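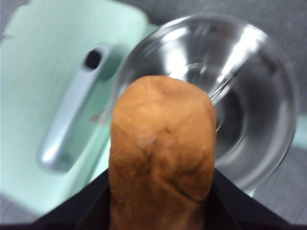 *A bread roll with a cracked, caramel-colored crust, in front of a clear glass bowl.*

**Skorkongate swaps stoves for a countertop breakfast maker, and tenants want to see the math**

Renters in the smallest apartments at Skorkongate will get a combination breakfast appliance in place of a two-burner stove when their kitchens are redone in March, the building's management company said in a letter that went under doors this month.

The appliance is called the Obura. It is made by Lirex and supplied through Drastosow, a kitchen wholesaler that already provides the building's sinks and cabinet hardware. It puts a sandwich maker and a small cooking pot on one base, and the letter describes it as "everything a single household needs before noon." The letter says less about what a single household is supposed to do after noon.

Management's case is mostly about space. The studio kitchens have one short run of counter, and the old stove takes up a good part of it all day whether it is being used or not. A countertop unit can be pushed against the wall or put in a closet. The letter also points to safety, saying that an appliance with its own pot is harder to misuse than an open burner. It gives no record of burner accidents in the building, and the office did not supply one when asked.

Then there is the number on the box. Drastosow sells the Obura as a 4-in-1, counting toasting, grilling, boiling and steaming. That is a generous way to count. The first two happen in the same compartment under the same lid, and the last two happen in the same pot. By that method a frying pan could be sold as a 6-in-1 by anybody with enough patience. Most people looking at the thing on a table would say it does two jobs.
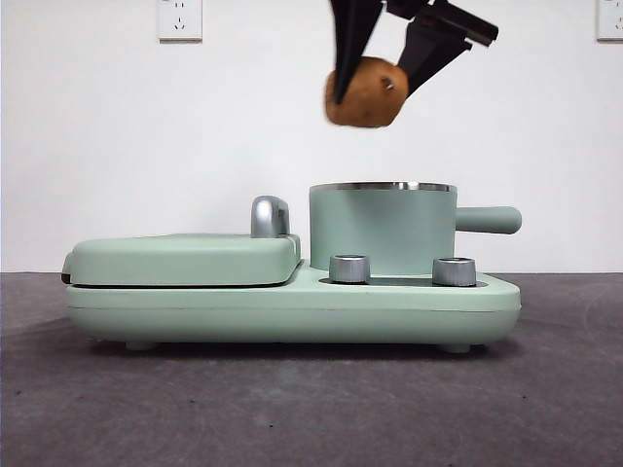

*The mint-green unit on a dark gray tabletop, with the sandwich compartment closed on the left and the pot on the right. Two metal knobs are set in front of the pot.*

It is a handsome appliance, to be fair. The color is a soft mint, the knobs and the lid handle are silver, and the rounded ends of the base look like something from an old diner. A demonstration unit has been set out for tenants to look over, and several said they liked it a good deal more than they expected to. A couple said they would be happy to own one, as long as they could also keep a stove.

The size is where opinions split. The base is long and low, and the pot's handle sticks straight out to the side. In the studios, the free stretch of counter between the sink and the wall is 700 millimeters, according to the floor plans attached to the letter. The unit fits in that. Whether a cutting board, a plate and a cup of coffee also fit beside it is a different question, and the floor plans show the counter with nothing else on it. Tenants who have measured their own kitchens say they would have to turn the pot so the handle points toward the room, where a sleeve or a child could catch it. The letter does not mention the handle.

Both knobs sit on the pot side of the base. Nothing is wrong with that in itself, but tenants trying the demonstration unit kept asking which one ran the sandwich maker. The sheet that came with it explains this on its last page. People who cook at six in the morning are unlikely to have the last page handy.

**What it draws**

Power is the part of the plan that deserves the closest look. The product sheet gives the sandwich side as 730 watts and the whole appliance, with both sides running, as 1,270. Neither figure is alarming. A plain electric kettle can use more. The trouble is the wiring in the older wing, where the kitchen counter shares a circuit with the living area and where tenants already know which two things they can't run together in winter.

Asked whether the circuits in that wing would be upgraded as part of the work, the office said the matter was "under review." Asked whether the review would be finished before the stoves came out, it said the schedule had not changed. Those two answers don't sit well together, and tenants who have spent a cold evening resetting a breaker can be forgiven for noticing.

There is also the bill. The stoves run on gas, and gas is included in the rent. The Obura runs on electricity, and electricity is not. Breakfast won't bankrupt anyone, but the change moves a cost from the landlord to the renter, and the letter spends three paragraphs on color and counter space without getting to it. The office said it had "no plans at this time" to adjust rents for the difference.

**Bread is the easy part**

The demonstration is a bread-and-eggs affair, with rolls for one side and eggs for the other. That is sensible for a breakfast appliance, and it is also the most flattering test anyone could pick. A roll needs a few minutes of heat. Rice for three people, a pan of onions or a chicken leg needs something else, and that is what the stove has been doing every evening for as long as the building has had tenants.

A thick roll raises its own small problem. The sandwich compartment closes with a flat lid, and the sheet recommends slices "of even thickness." A crusty roll would have to be split first, and tall ones might need pressing down. Anyone who likes a roll warmed whole is back to using an oven, which the studios have never had.

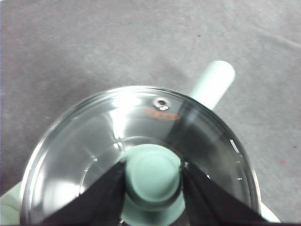

*The pot with its glass lid on. A small metal vent and an orange logo sit near the top of the glass.*

The pot is the better half of the package. It comes with a clear glass lid with a matching green knob, and the lid has a steam vent, so it should be possible to keep an eye on an egg without lifting it. Several tenants picked this out as the feature they would use most. It also has a long grip of the same green that looks comfortable to hold.

What the pot can't do is be two pots. Pasta and sauce at the same time is out, unless one of them goes in the sandwich maker, and the sheet has no advice on that. The letter suggests tenants "explore one-pot recipes" and promises a recipe booklet. The booklet was not available at the demonstration.

Replacement parts are another loose end. A glass lid will get dropped sooner or later in a kitchen that small. The letter says the unit belongs to the apartment and must be there, complete, when a tenant moves out. It doesn't list the price of a lid, or a knob, or the pot. Drastosow's public price list shows the whole appliance and no parts at all. If the only way to replace a broken lid is to buy another Obura, tenants ought to hear that before they sign for one.

**Management's answer**

In a short written reply, the management company said the Obura was chosen after "a careful comparison of several products." It did not name the others or say who did the comparing. It said tenants in the larger apartments would keep their stoves, and that studio tenants could buy a separate hot plate at their own expense if they wished, provided it met building rules. The building rules, as posted beside the mailboxes, prohibit hot plates.

The company said that notice would be updated.

Tenants who want to look at the unit can do so in the ground-floor common room until 7 p.m. on days when the office is open. Written comments are being taken at the front desk, and the office says they will be read before the work begins. It has not said whether anything in them could change the order with Drastosow, which, according to the same letter, has already been placed.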